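Musto Handling Project
Progress report to the Pramora Fund
Prepared by Đạt Phùng, project lead
August 1, 2018

1. Purpose of this report

The second payment under the grant depends on one public demonstration and a written account of it. The demonstration was held at our workshop in Usness and is covered in section 3. The rest of the report deals with work since the last update, spending, and what we plan to do before the next report in November.

2. Work since the last update

Most of the period went on the gripper. The earlier fingers had hard tips and tended to push thin cloth along the table before they closed on it. We now fit a flat pad to each finger. The pads are changed by hand with a small screwdriver and a spare set is kept on the shelf by the door.

The software has been rewritten so that one person can start and stop a run from a single screen. Before this it took two people, which made evening sessions hard to arrange. Âu, our partner laundry, has agreed to go on lending us mixed items, and we return them at the end of each month.

The replacement power supply arrived late and we lost 4 working days to it. No other delays need reporting.

3. Demonstration at Usness

We invited people from local laundries, two care homes, the technical college and the fund itself. There were 30 visitors over the afternoon, in small groups. Each group had a short talk, watched the arm work on soft items, and then had time for questions. We kept the talk to ten minutes because visitors on the previous open day told us it was too long.

The main material was striped cloth. Stripes are useful to us in a demonstration, as people standing back from the table can follow the folds more easily than on plain sheets.
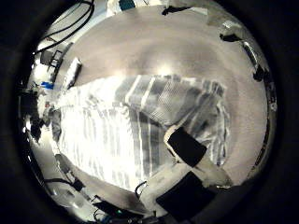
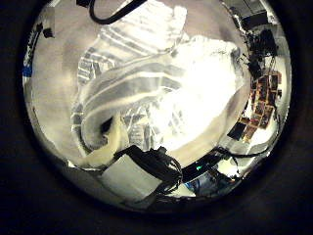

Views from the camera on the arm

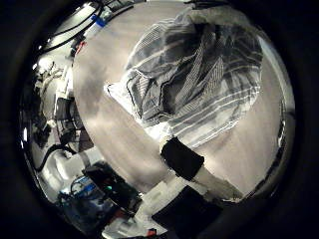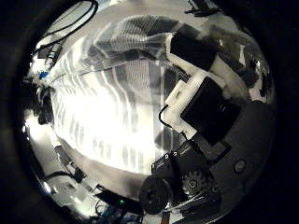
4. What visitors told us

The laundry staff were mostly interested in speed. Our present rate is well below that of a trained person and we said so. Two of them thought the arm would be more use at sorting than at folding, and one asked whether it could manage fitted sheets. It cannot at present and we have no work planned on them.

The care home managers asked about noise, cleaning and what happens if someone reaches across while the arm is moving. The stop button was shown to every group. We do not yet have a written cleaning procedure for the finger pads and have added this to the plan below.

Students from the college asked to see the camera view on a larger screen. We had only a laptop turned towards the room, and those at the back could not make much out. A second screen will be borrowed for the next visit.

Several people remarked that the workshop is hard to find from the car park. A sign has been ordered.

5. Trial runs

We log each attempt to pick up an item, whether or not it is part of a planned test. The log held 1384 attempts when this report was written. In the most recent planned test the arm picked up the item at the first try in 77 per cent of attempts. Bright light on white cloth remains the most common cause of a missed pick, and a blind has been fitted to the larger window to see if it helps. We have not run enough attempts with the blind down to give a figure.

6. Spending

Spending is within the budget agreed with Pramora. The power supply cost more than planned, and the difference was met from the travel line, where there is still money left. Refreshments for the demonstration were paid for by Musto and are not claimed. Receipts are in the folder sent with this report.

7. Plan to November

Write the cleaning procedure and send it to both care homes for comment.
Repeat the planned test with the blind down.
Start sorting trials using items from Âu.
Hold a second, smaller visit for the laundry staff who could not attend.

We ask the fund to confirm that the second payment can now be released. Questions about the spending sheet should come to me at the Usness workshop.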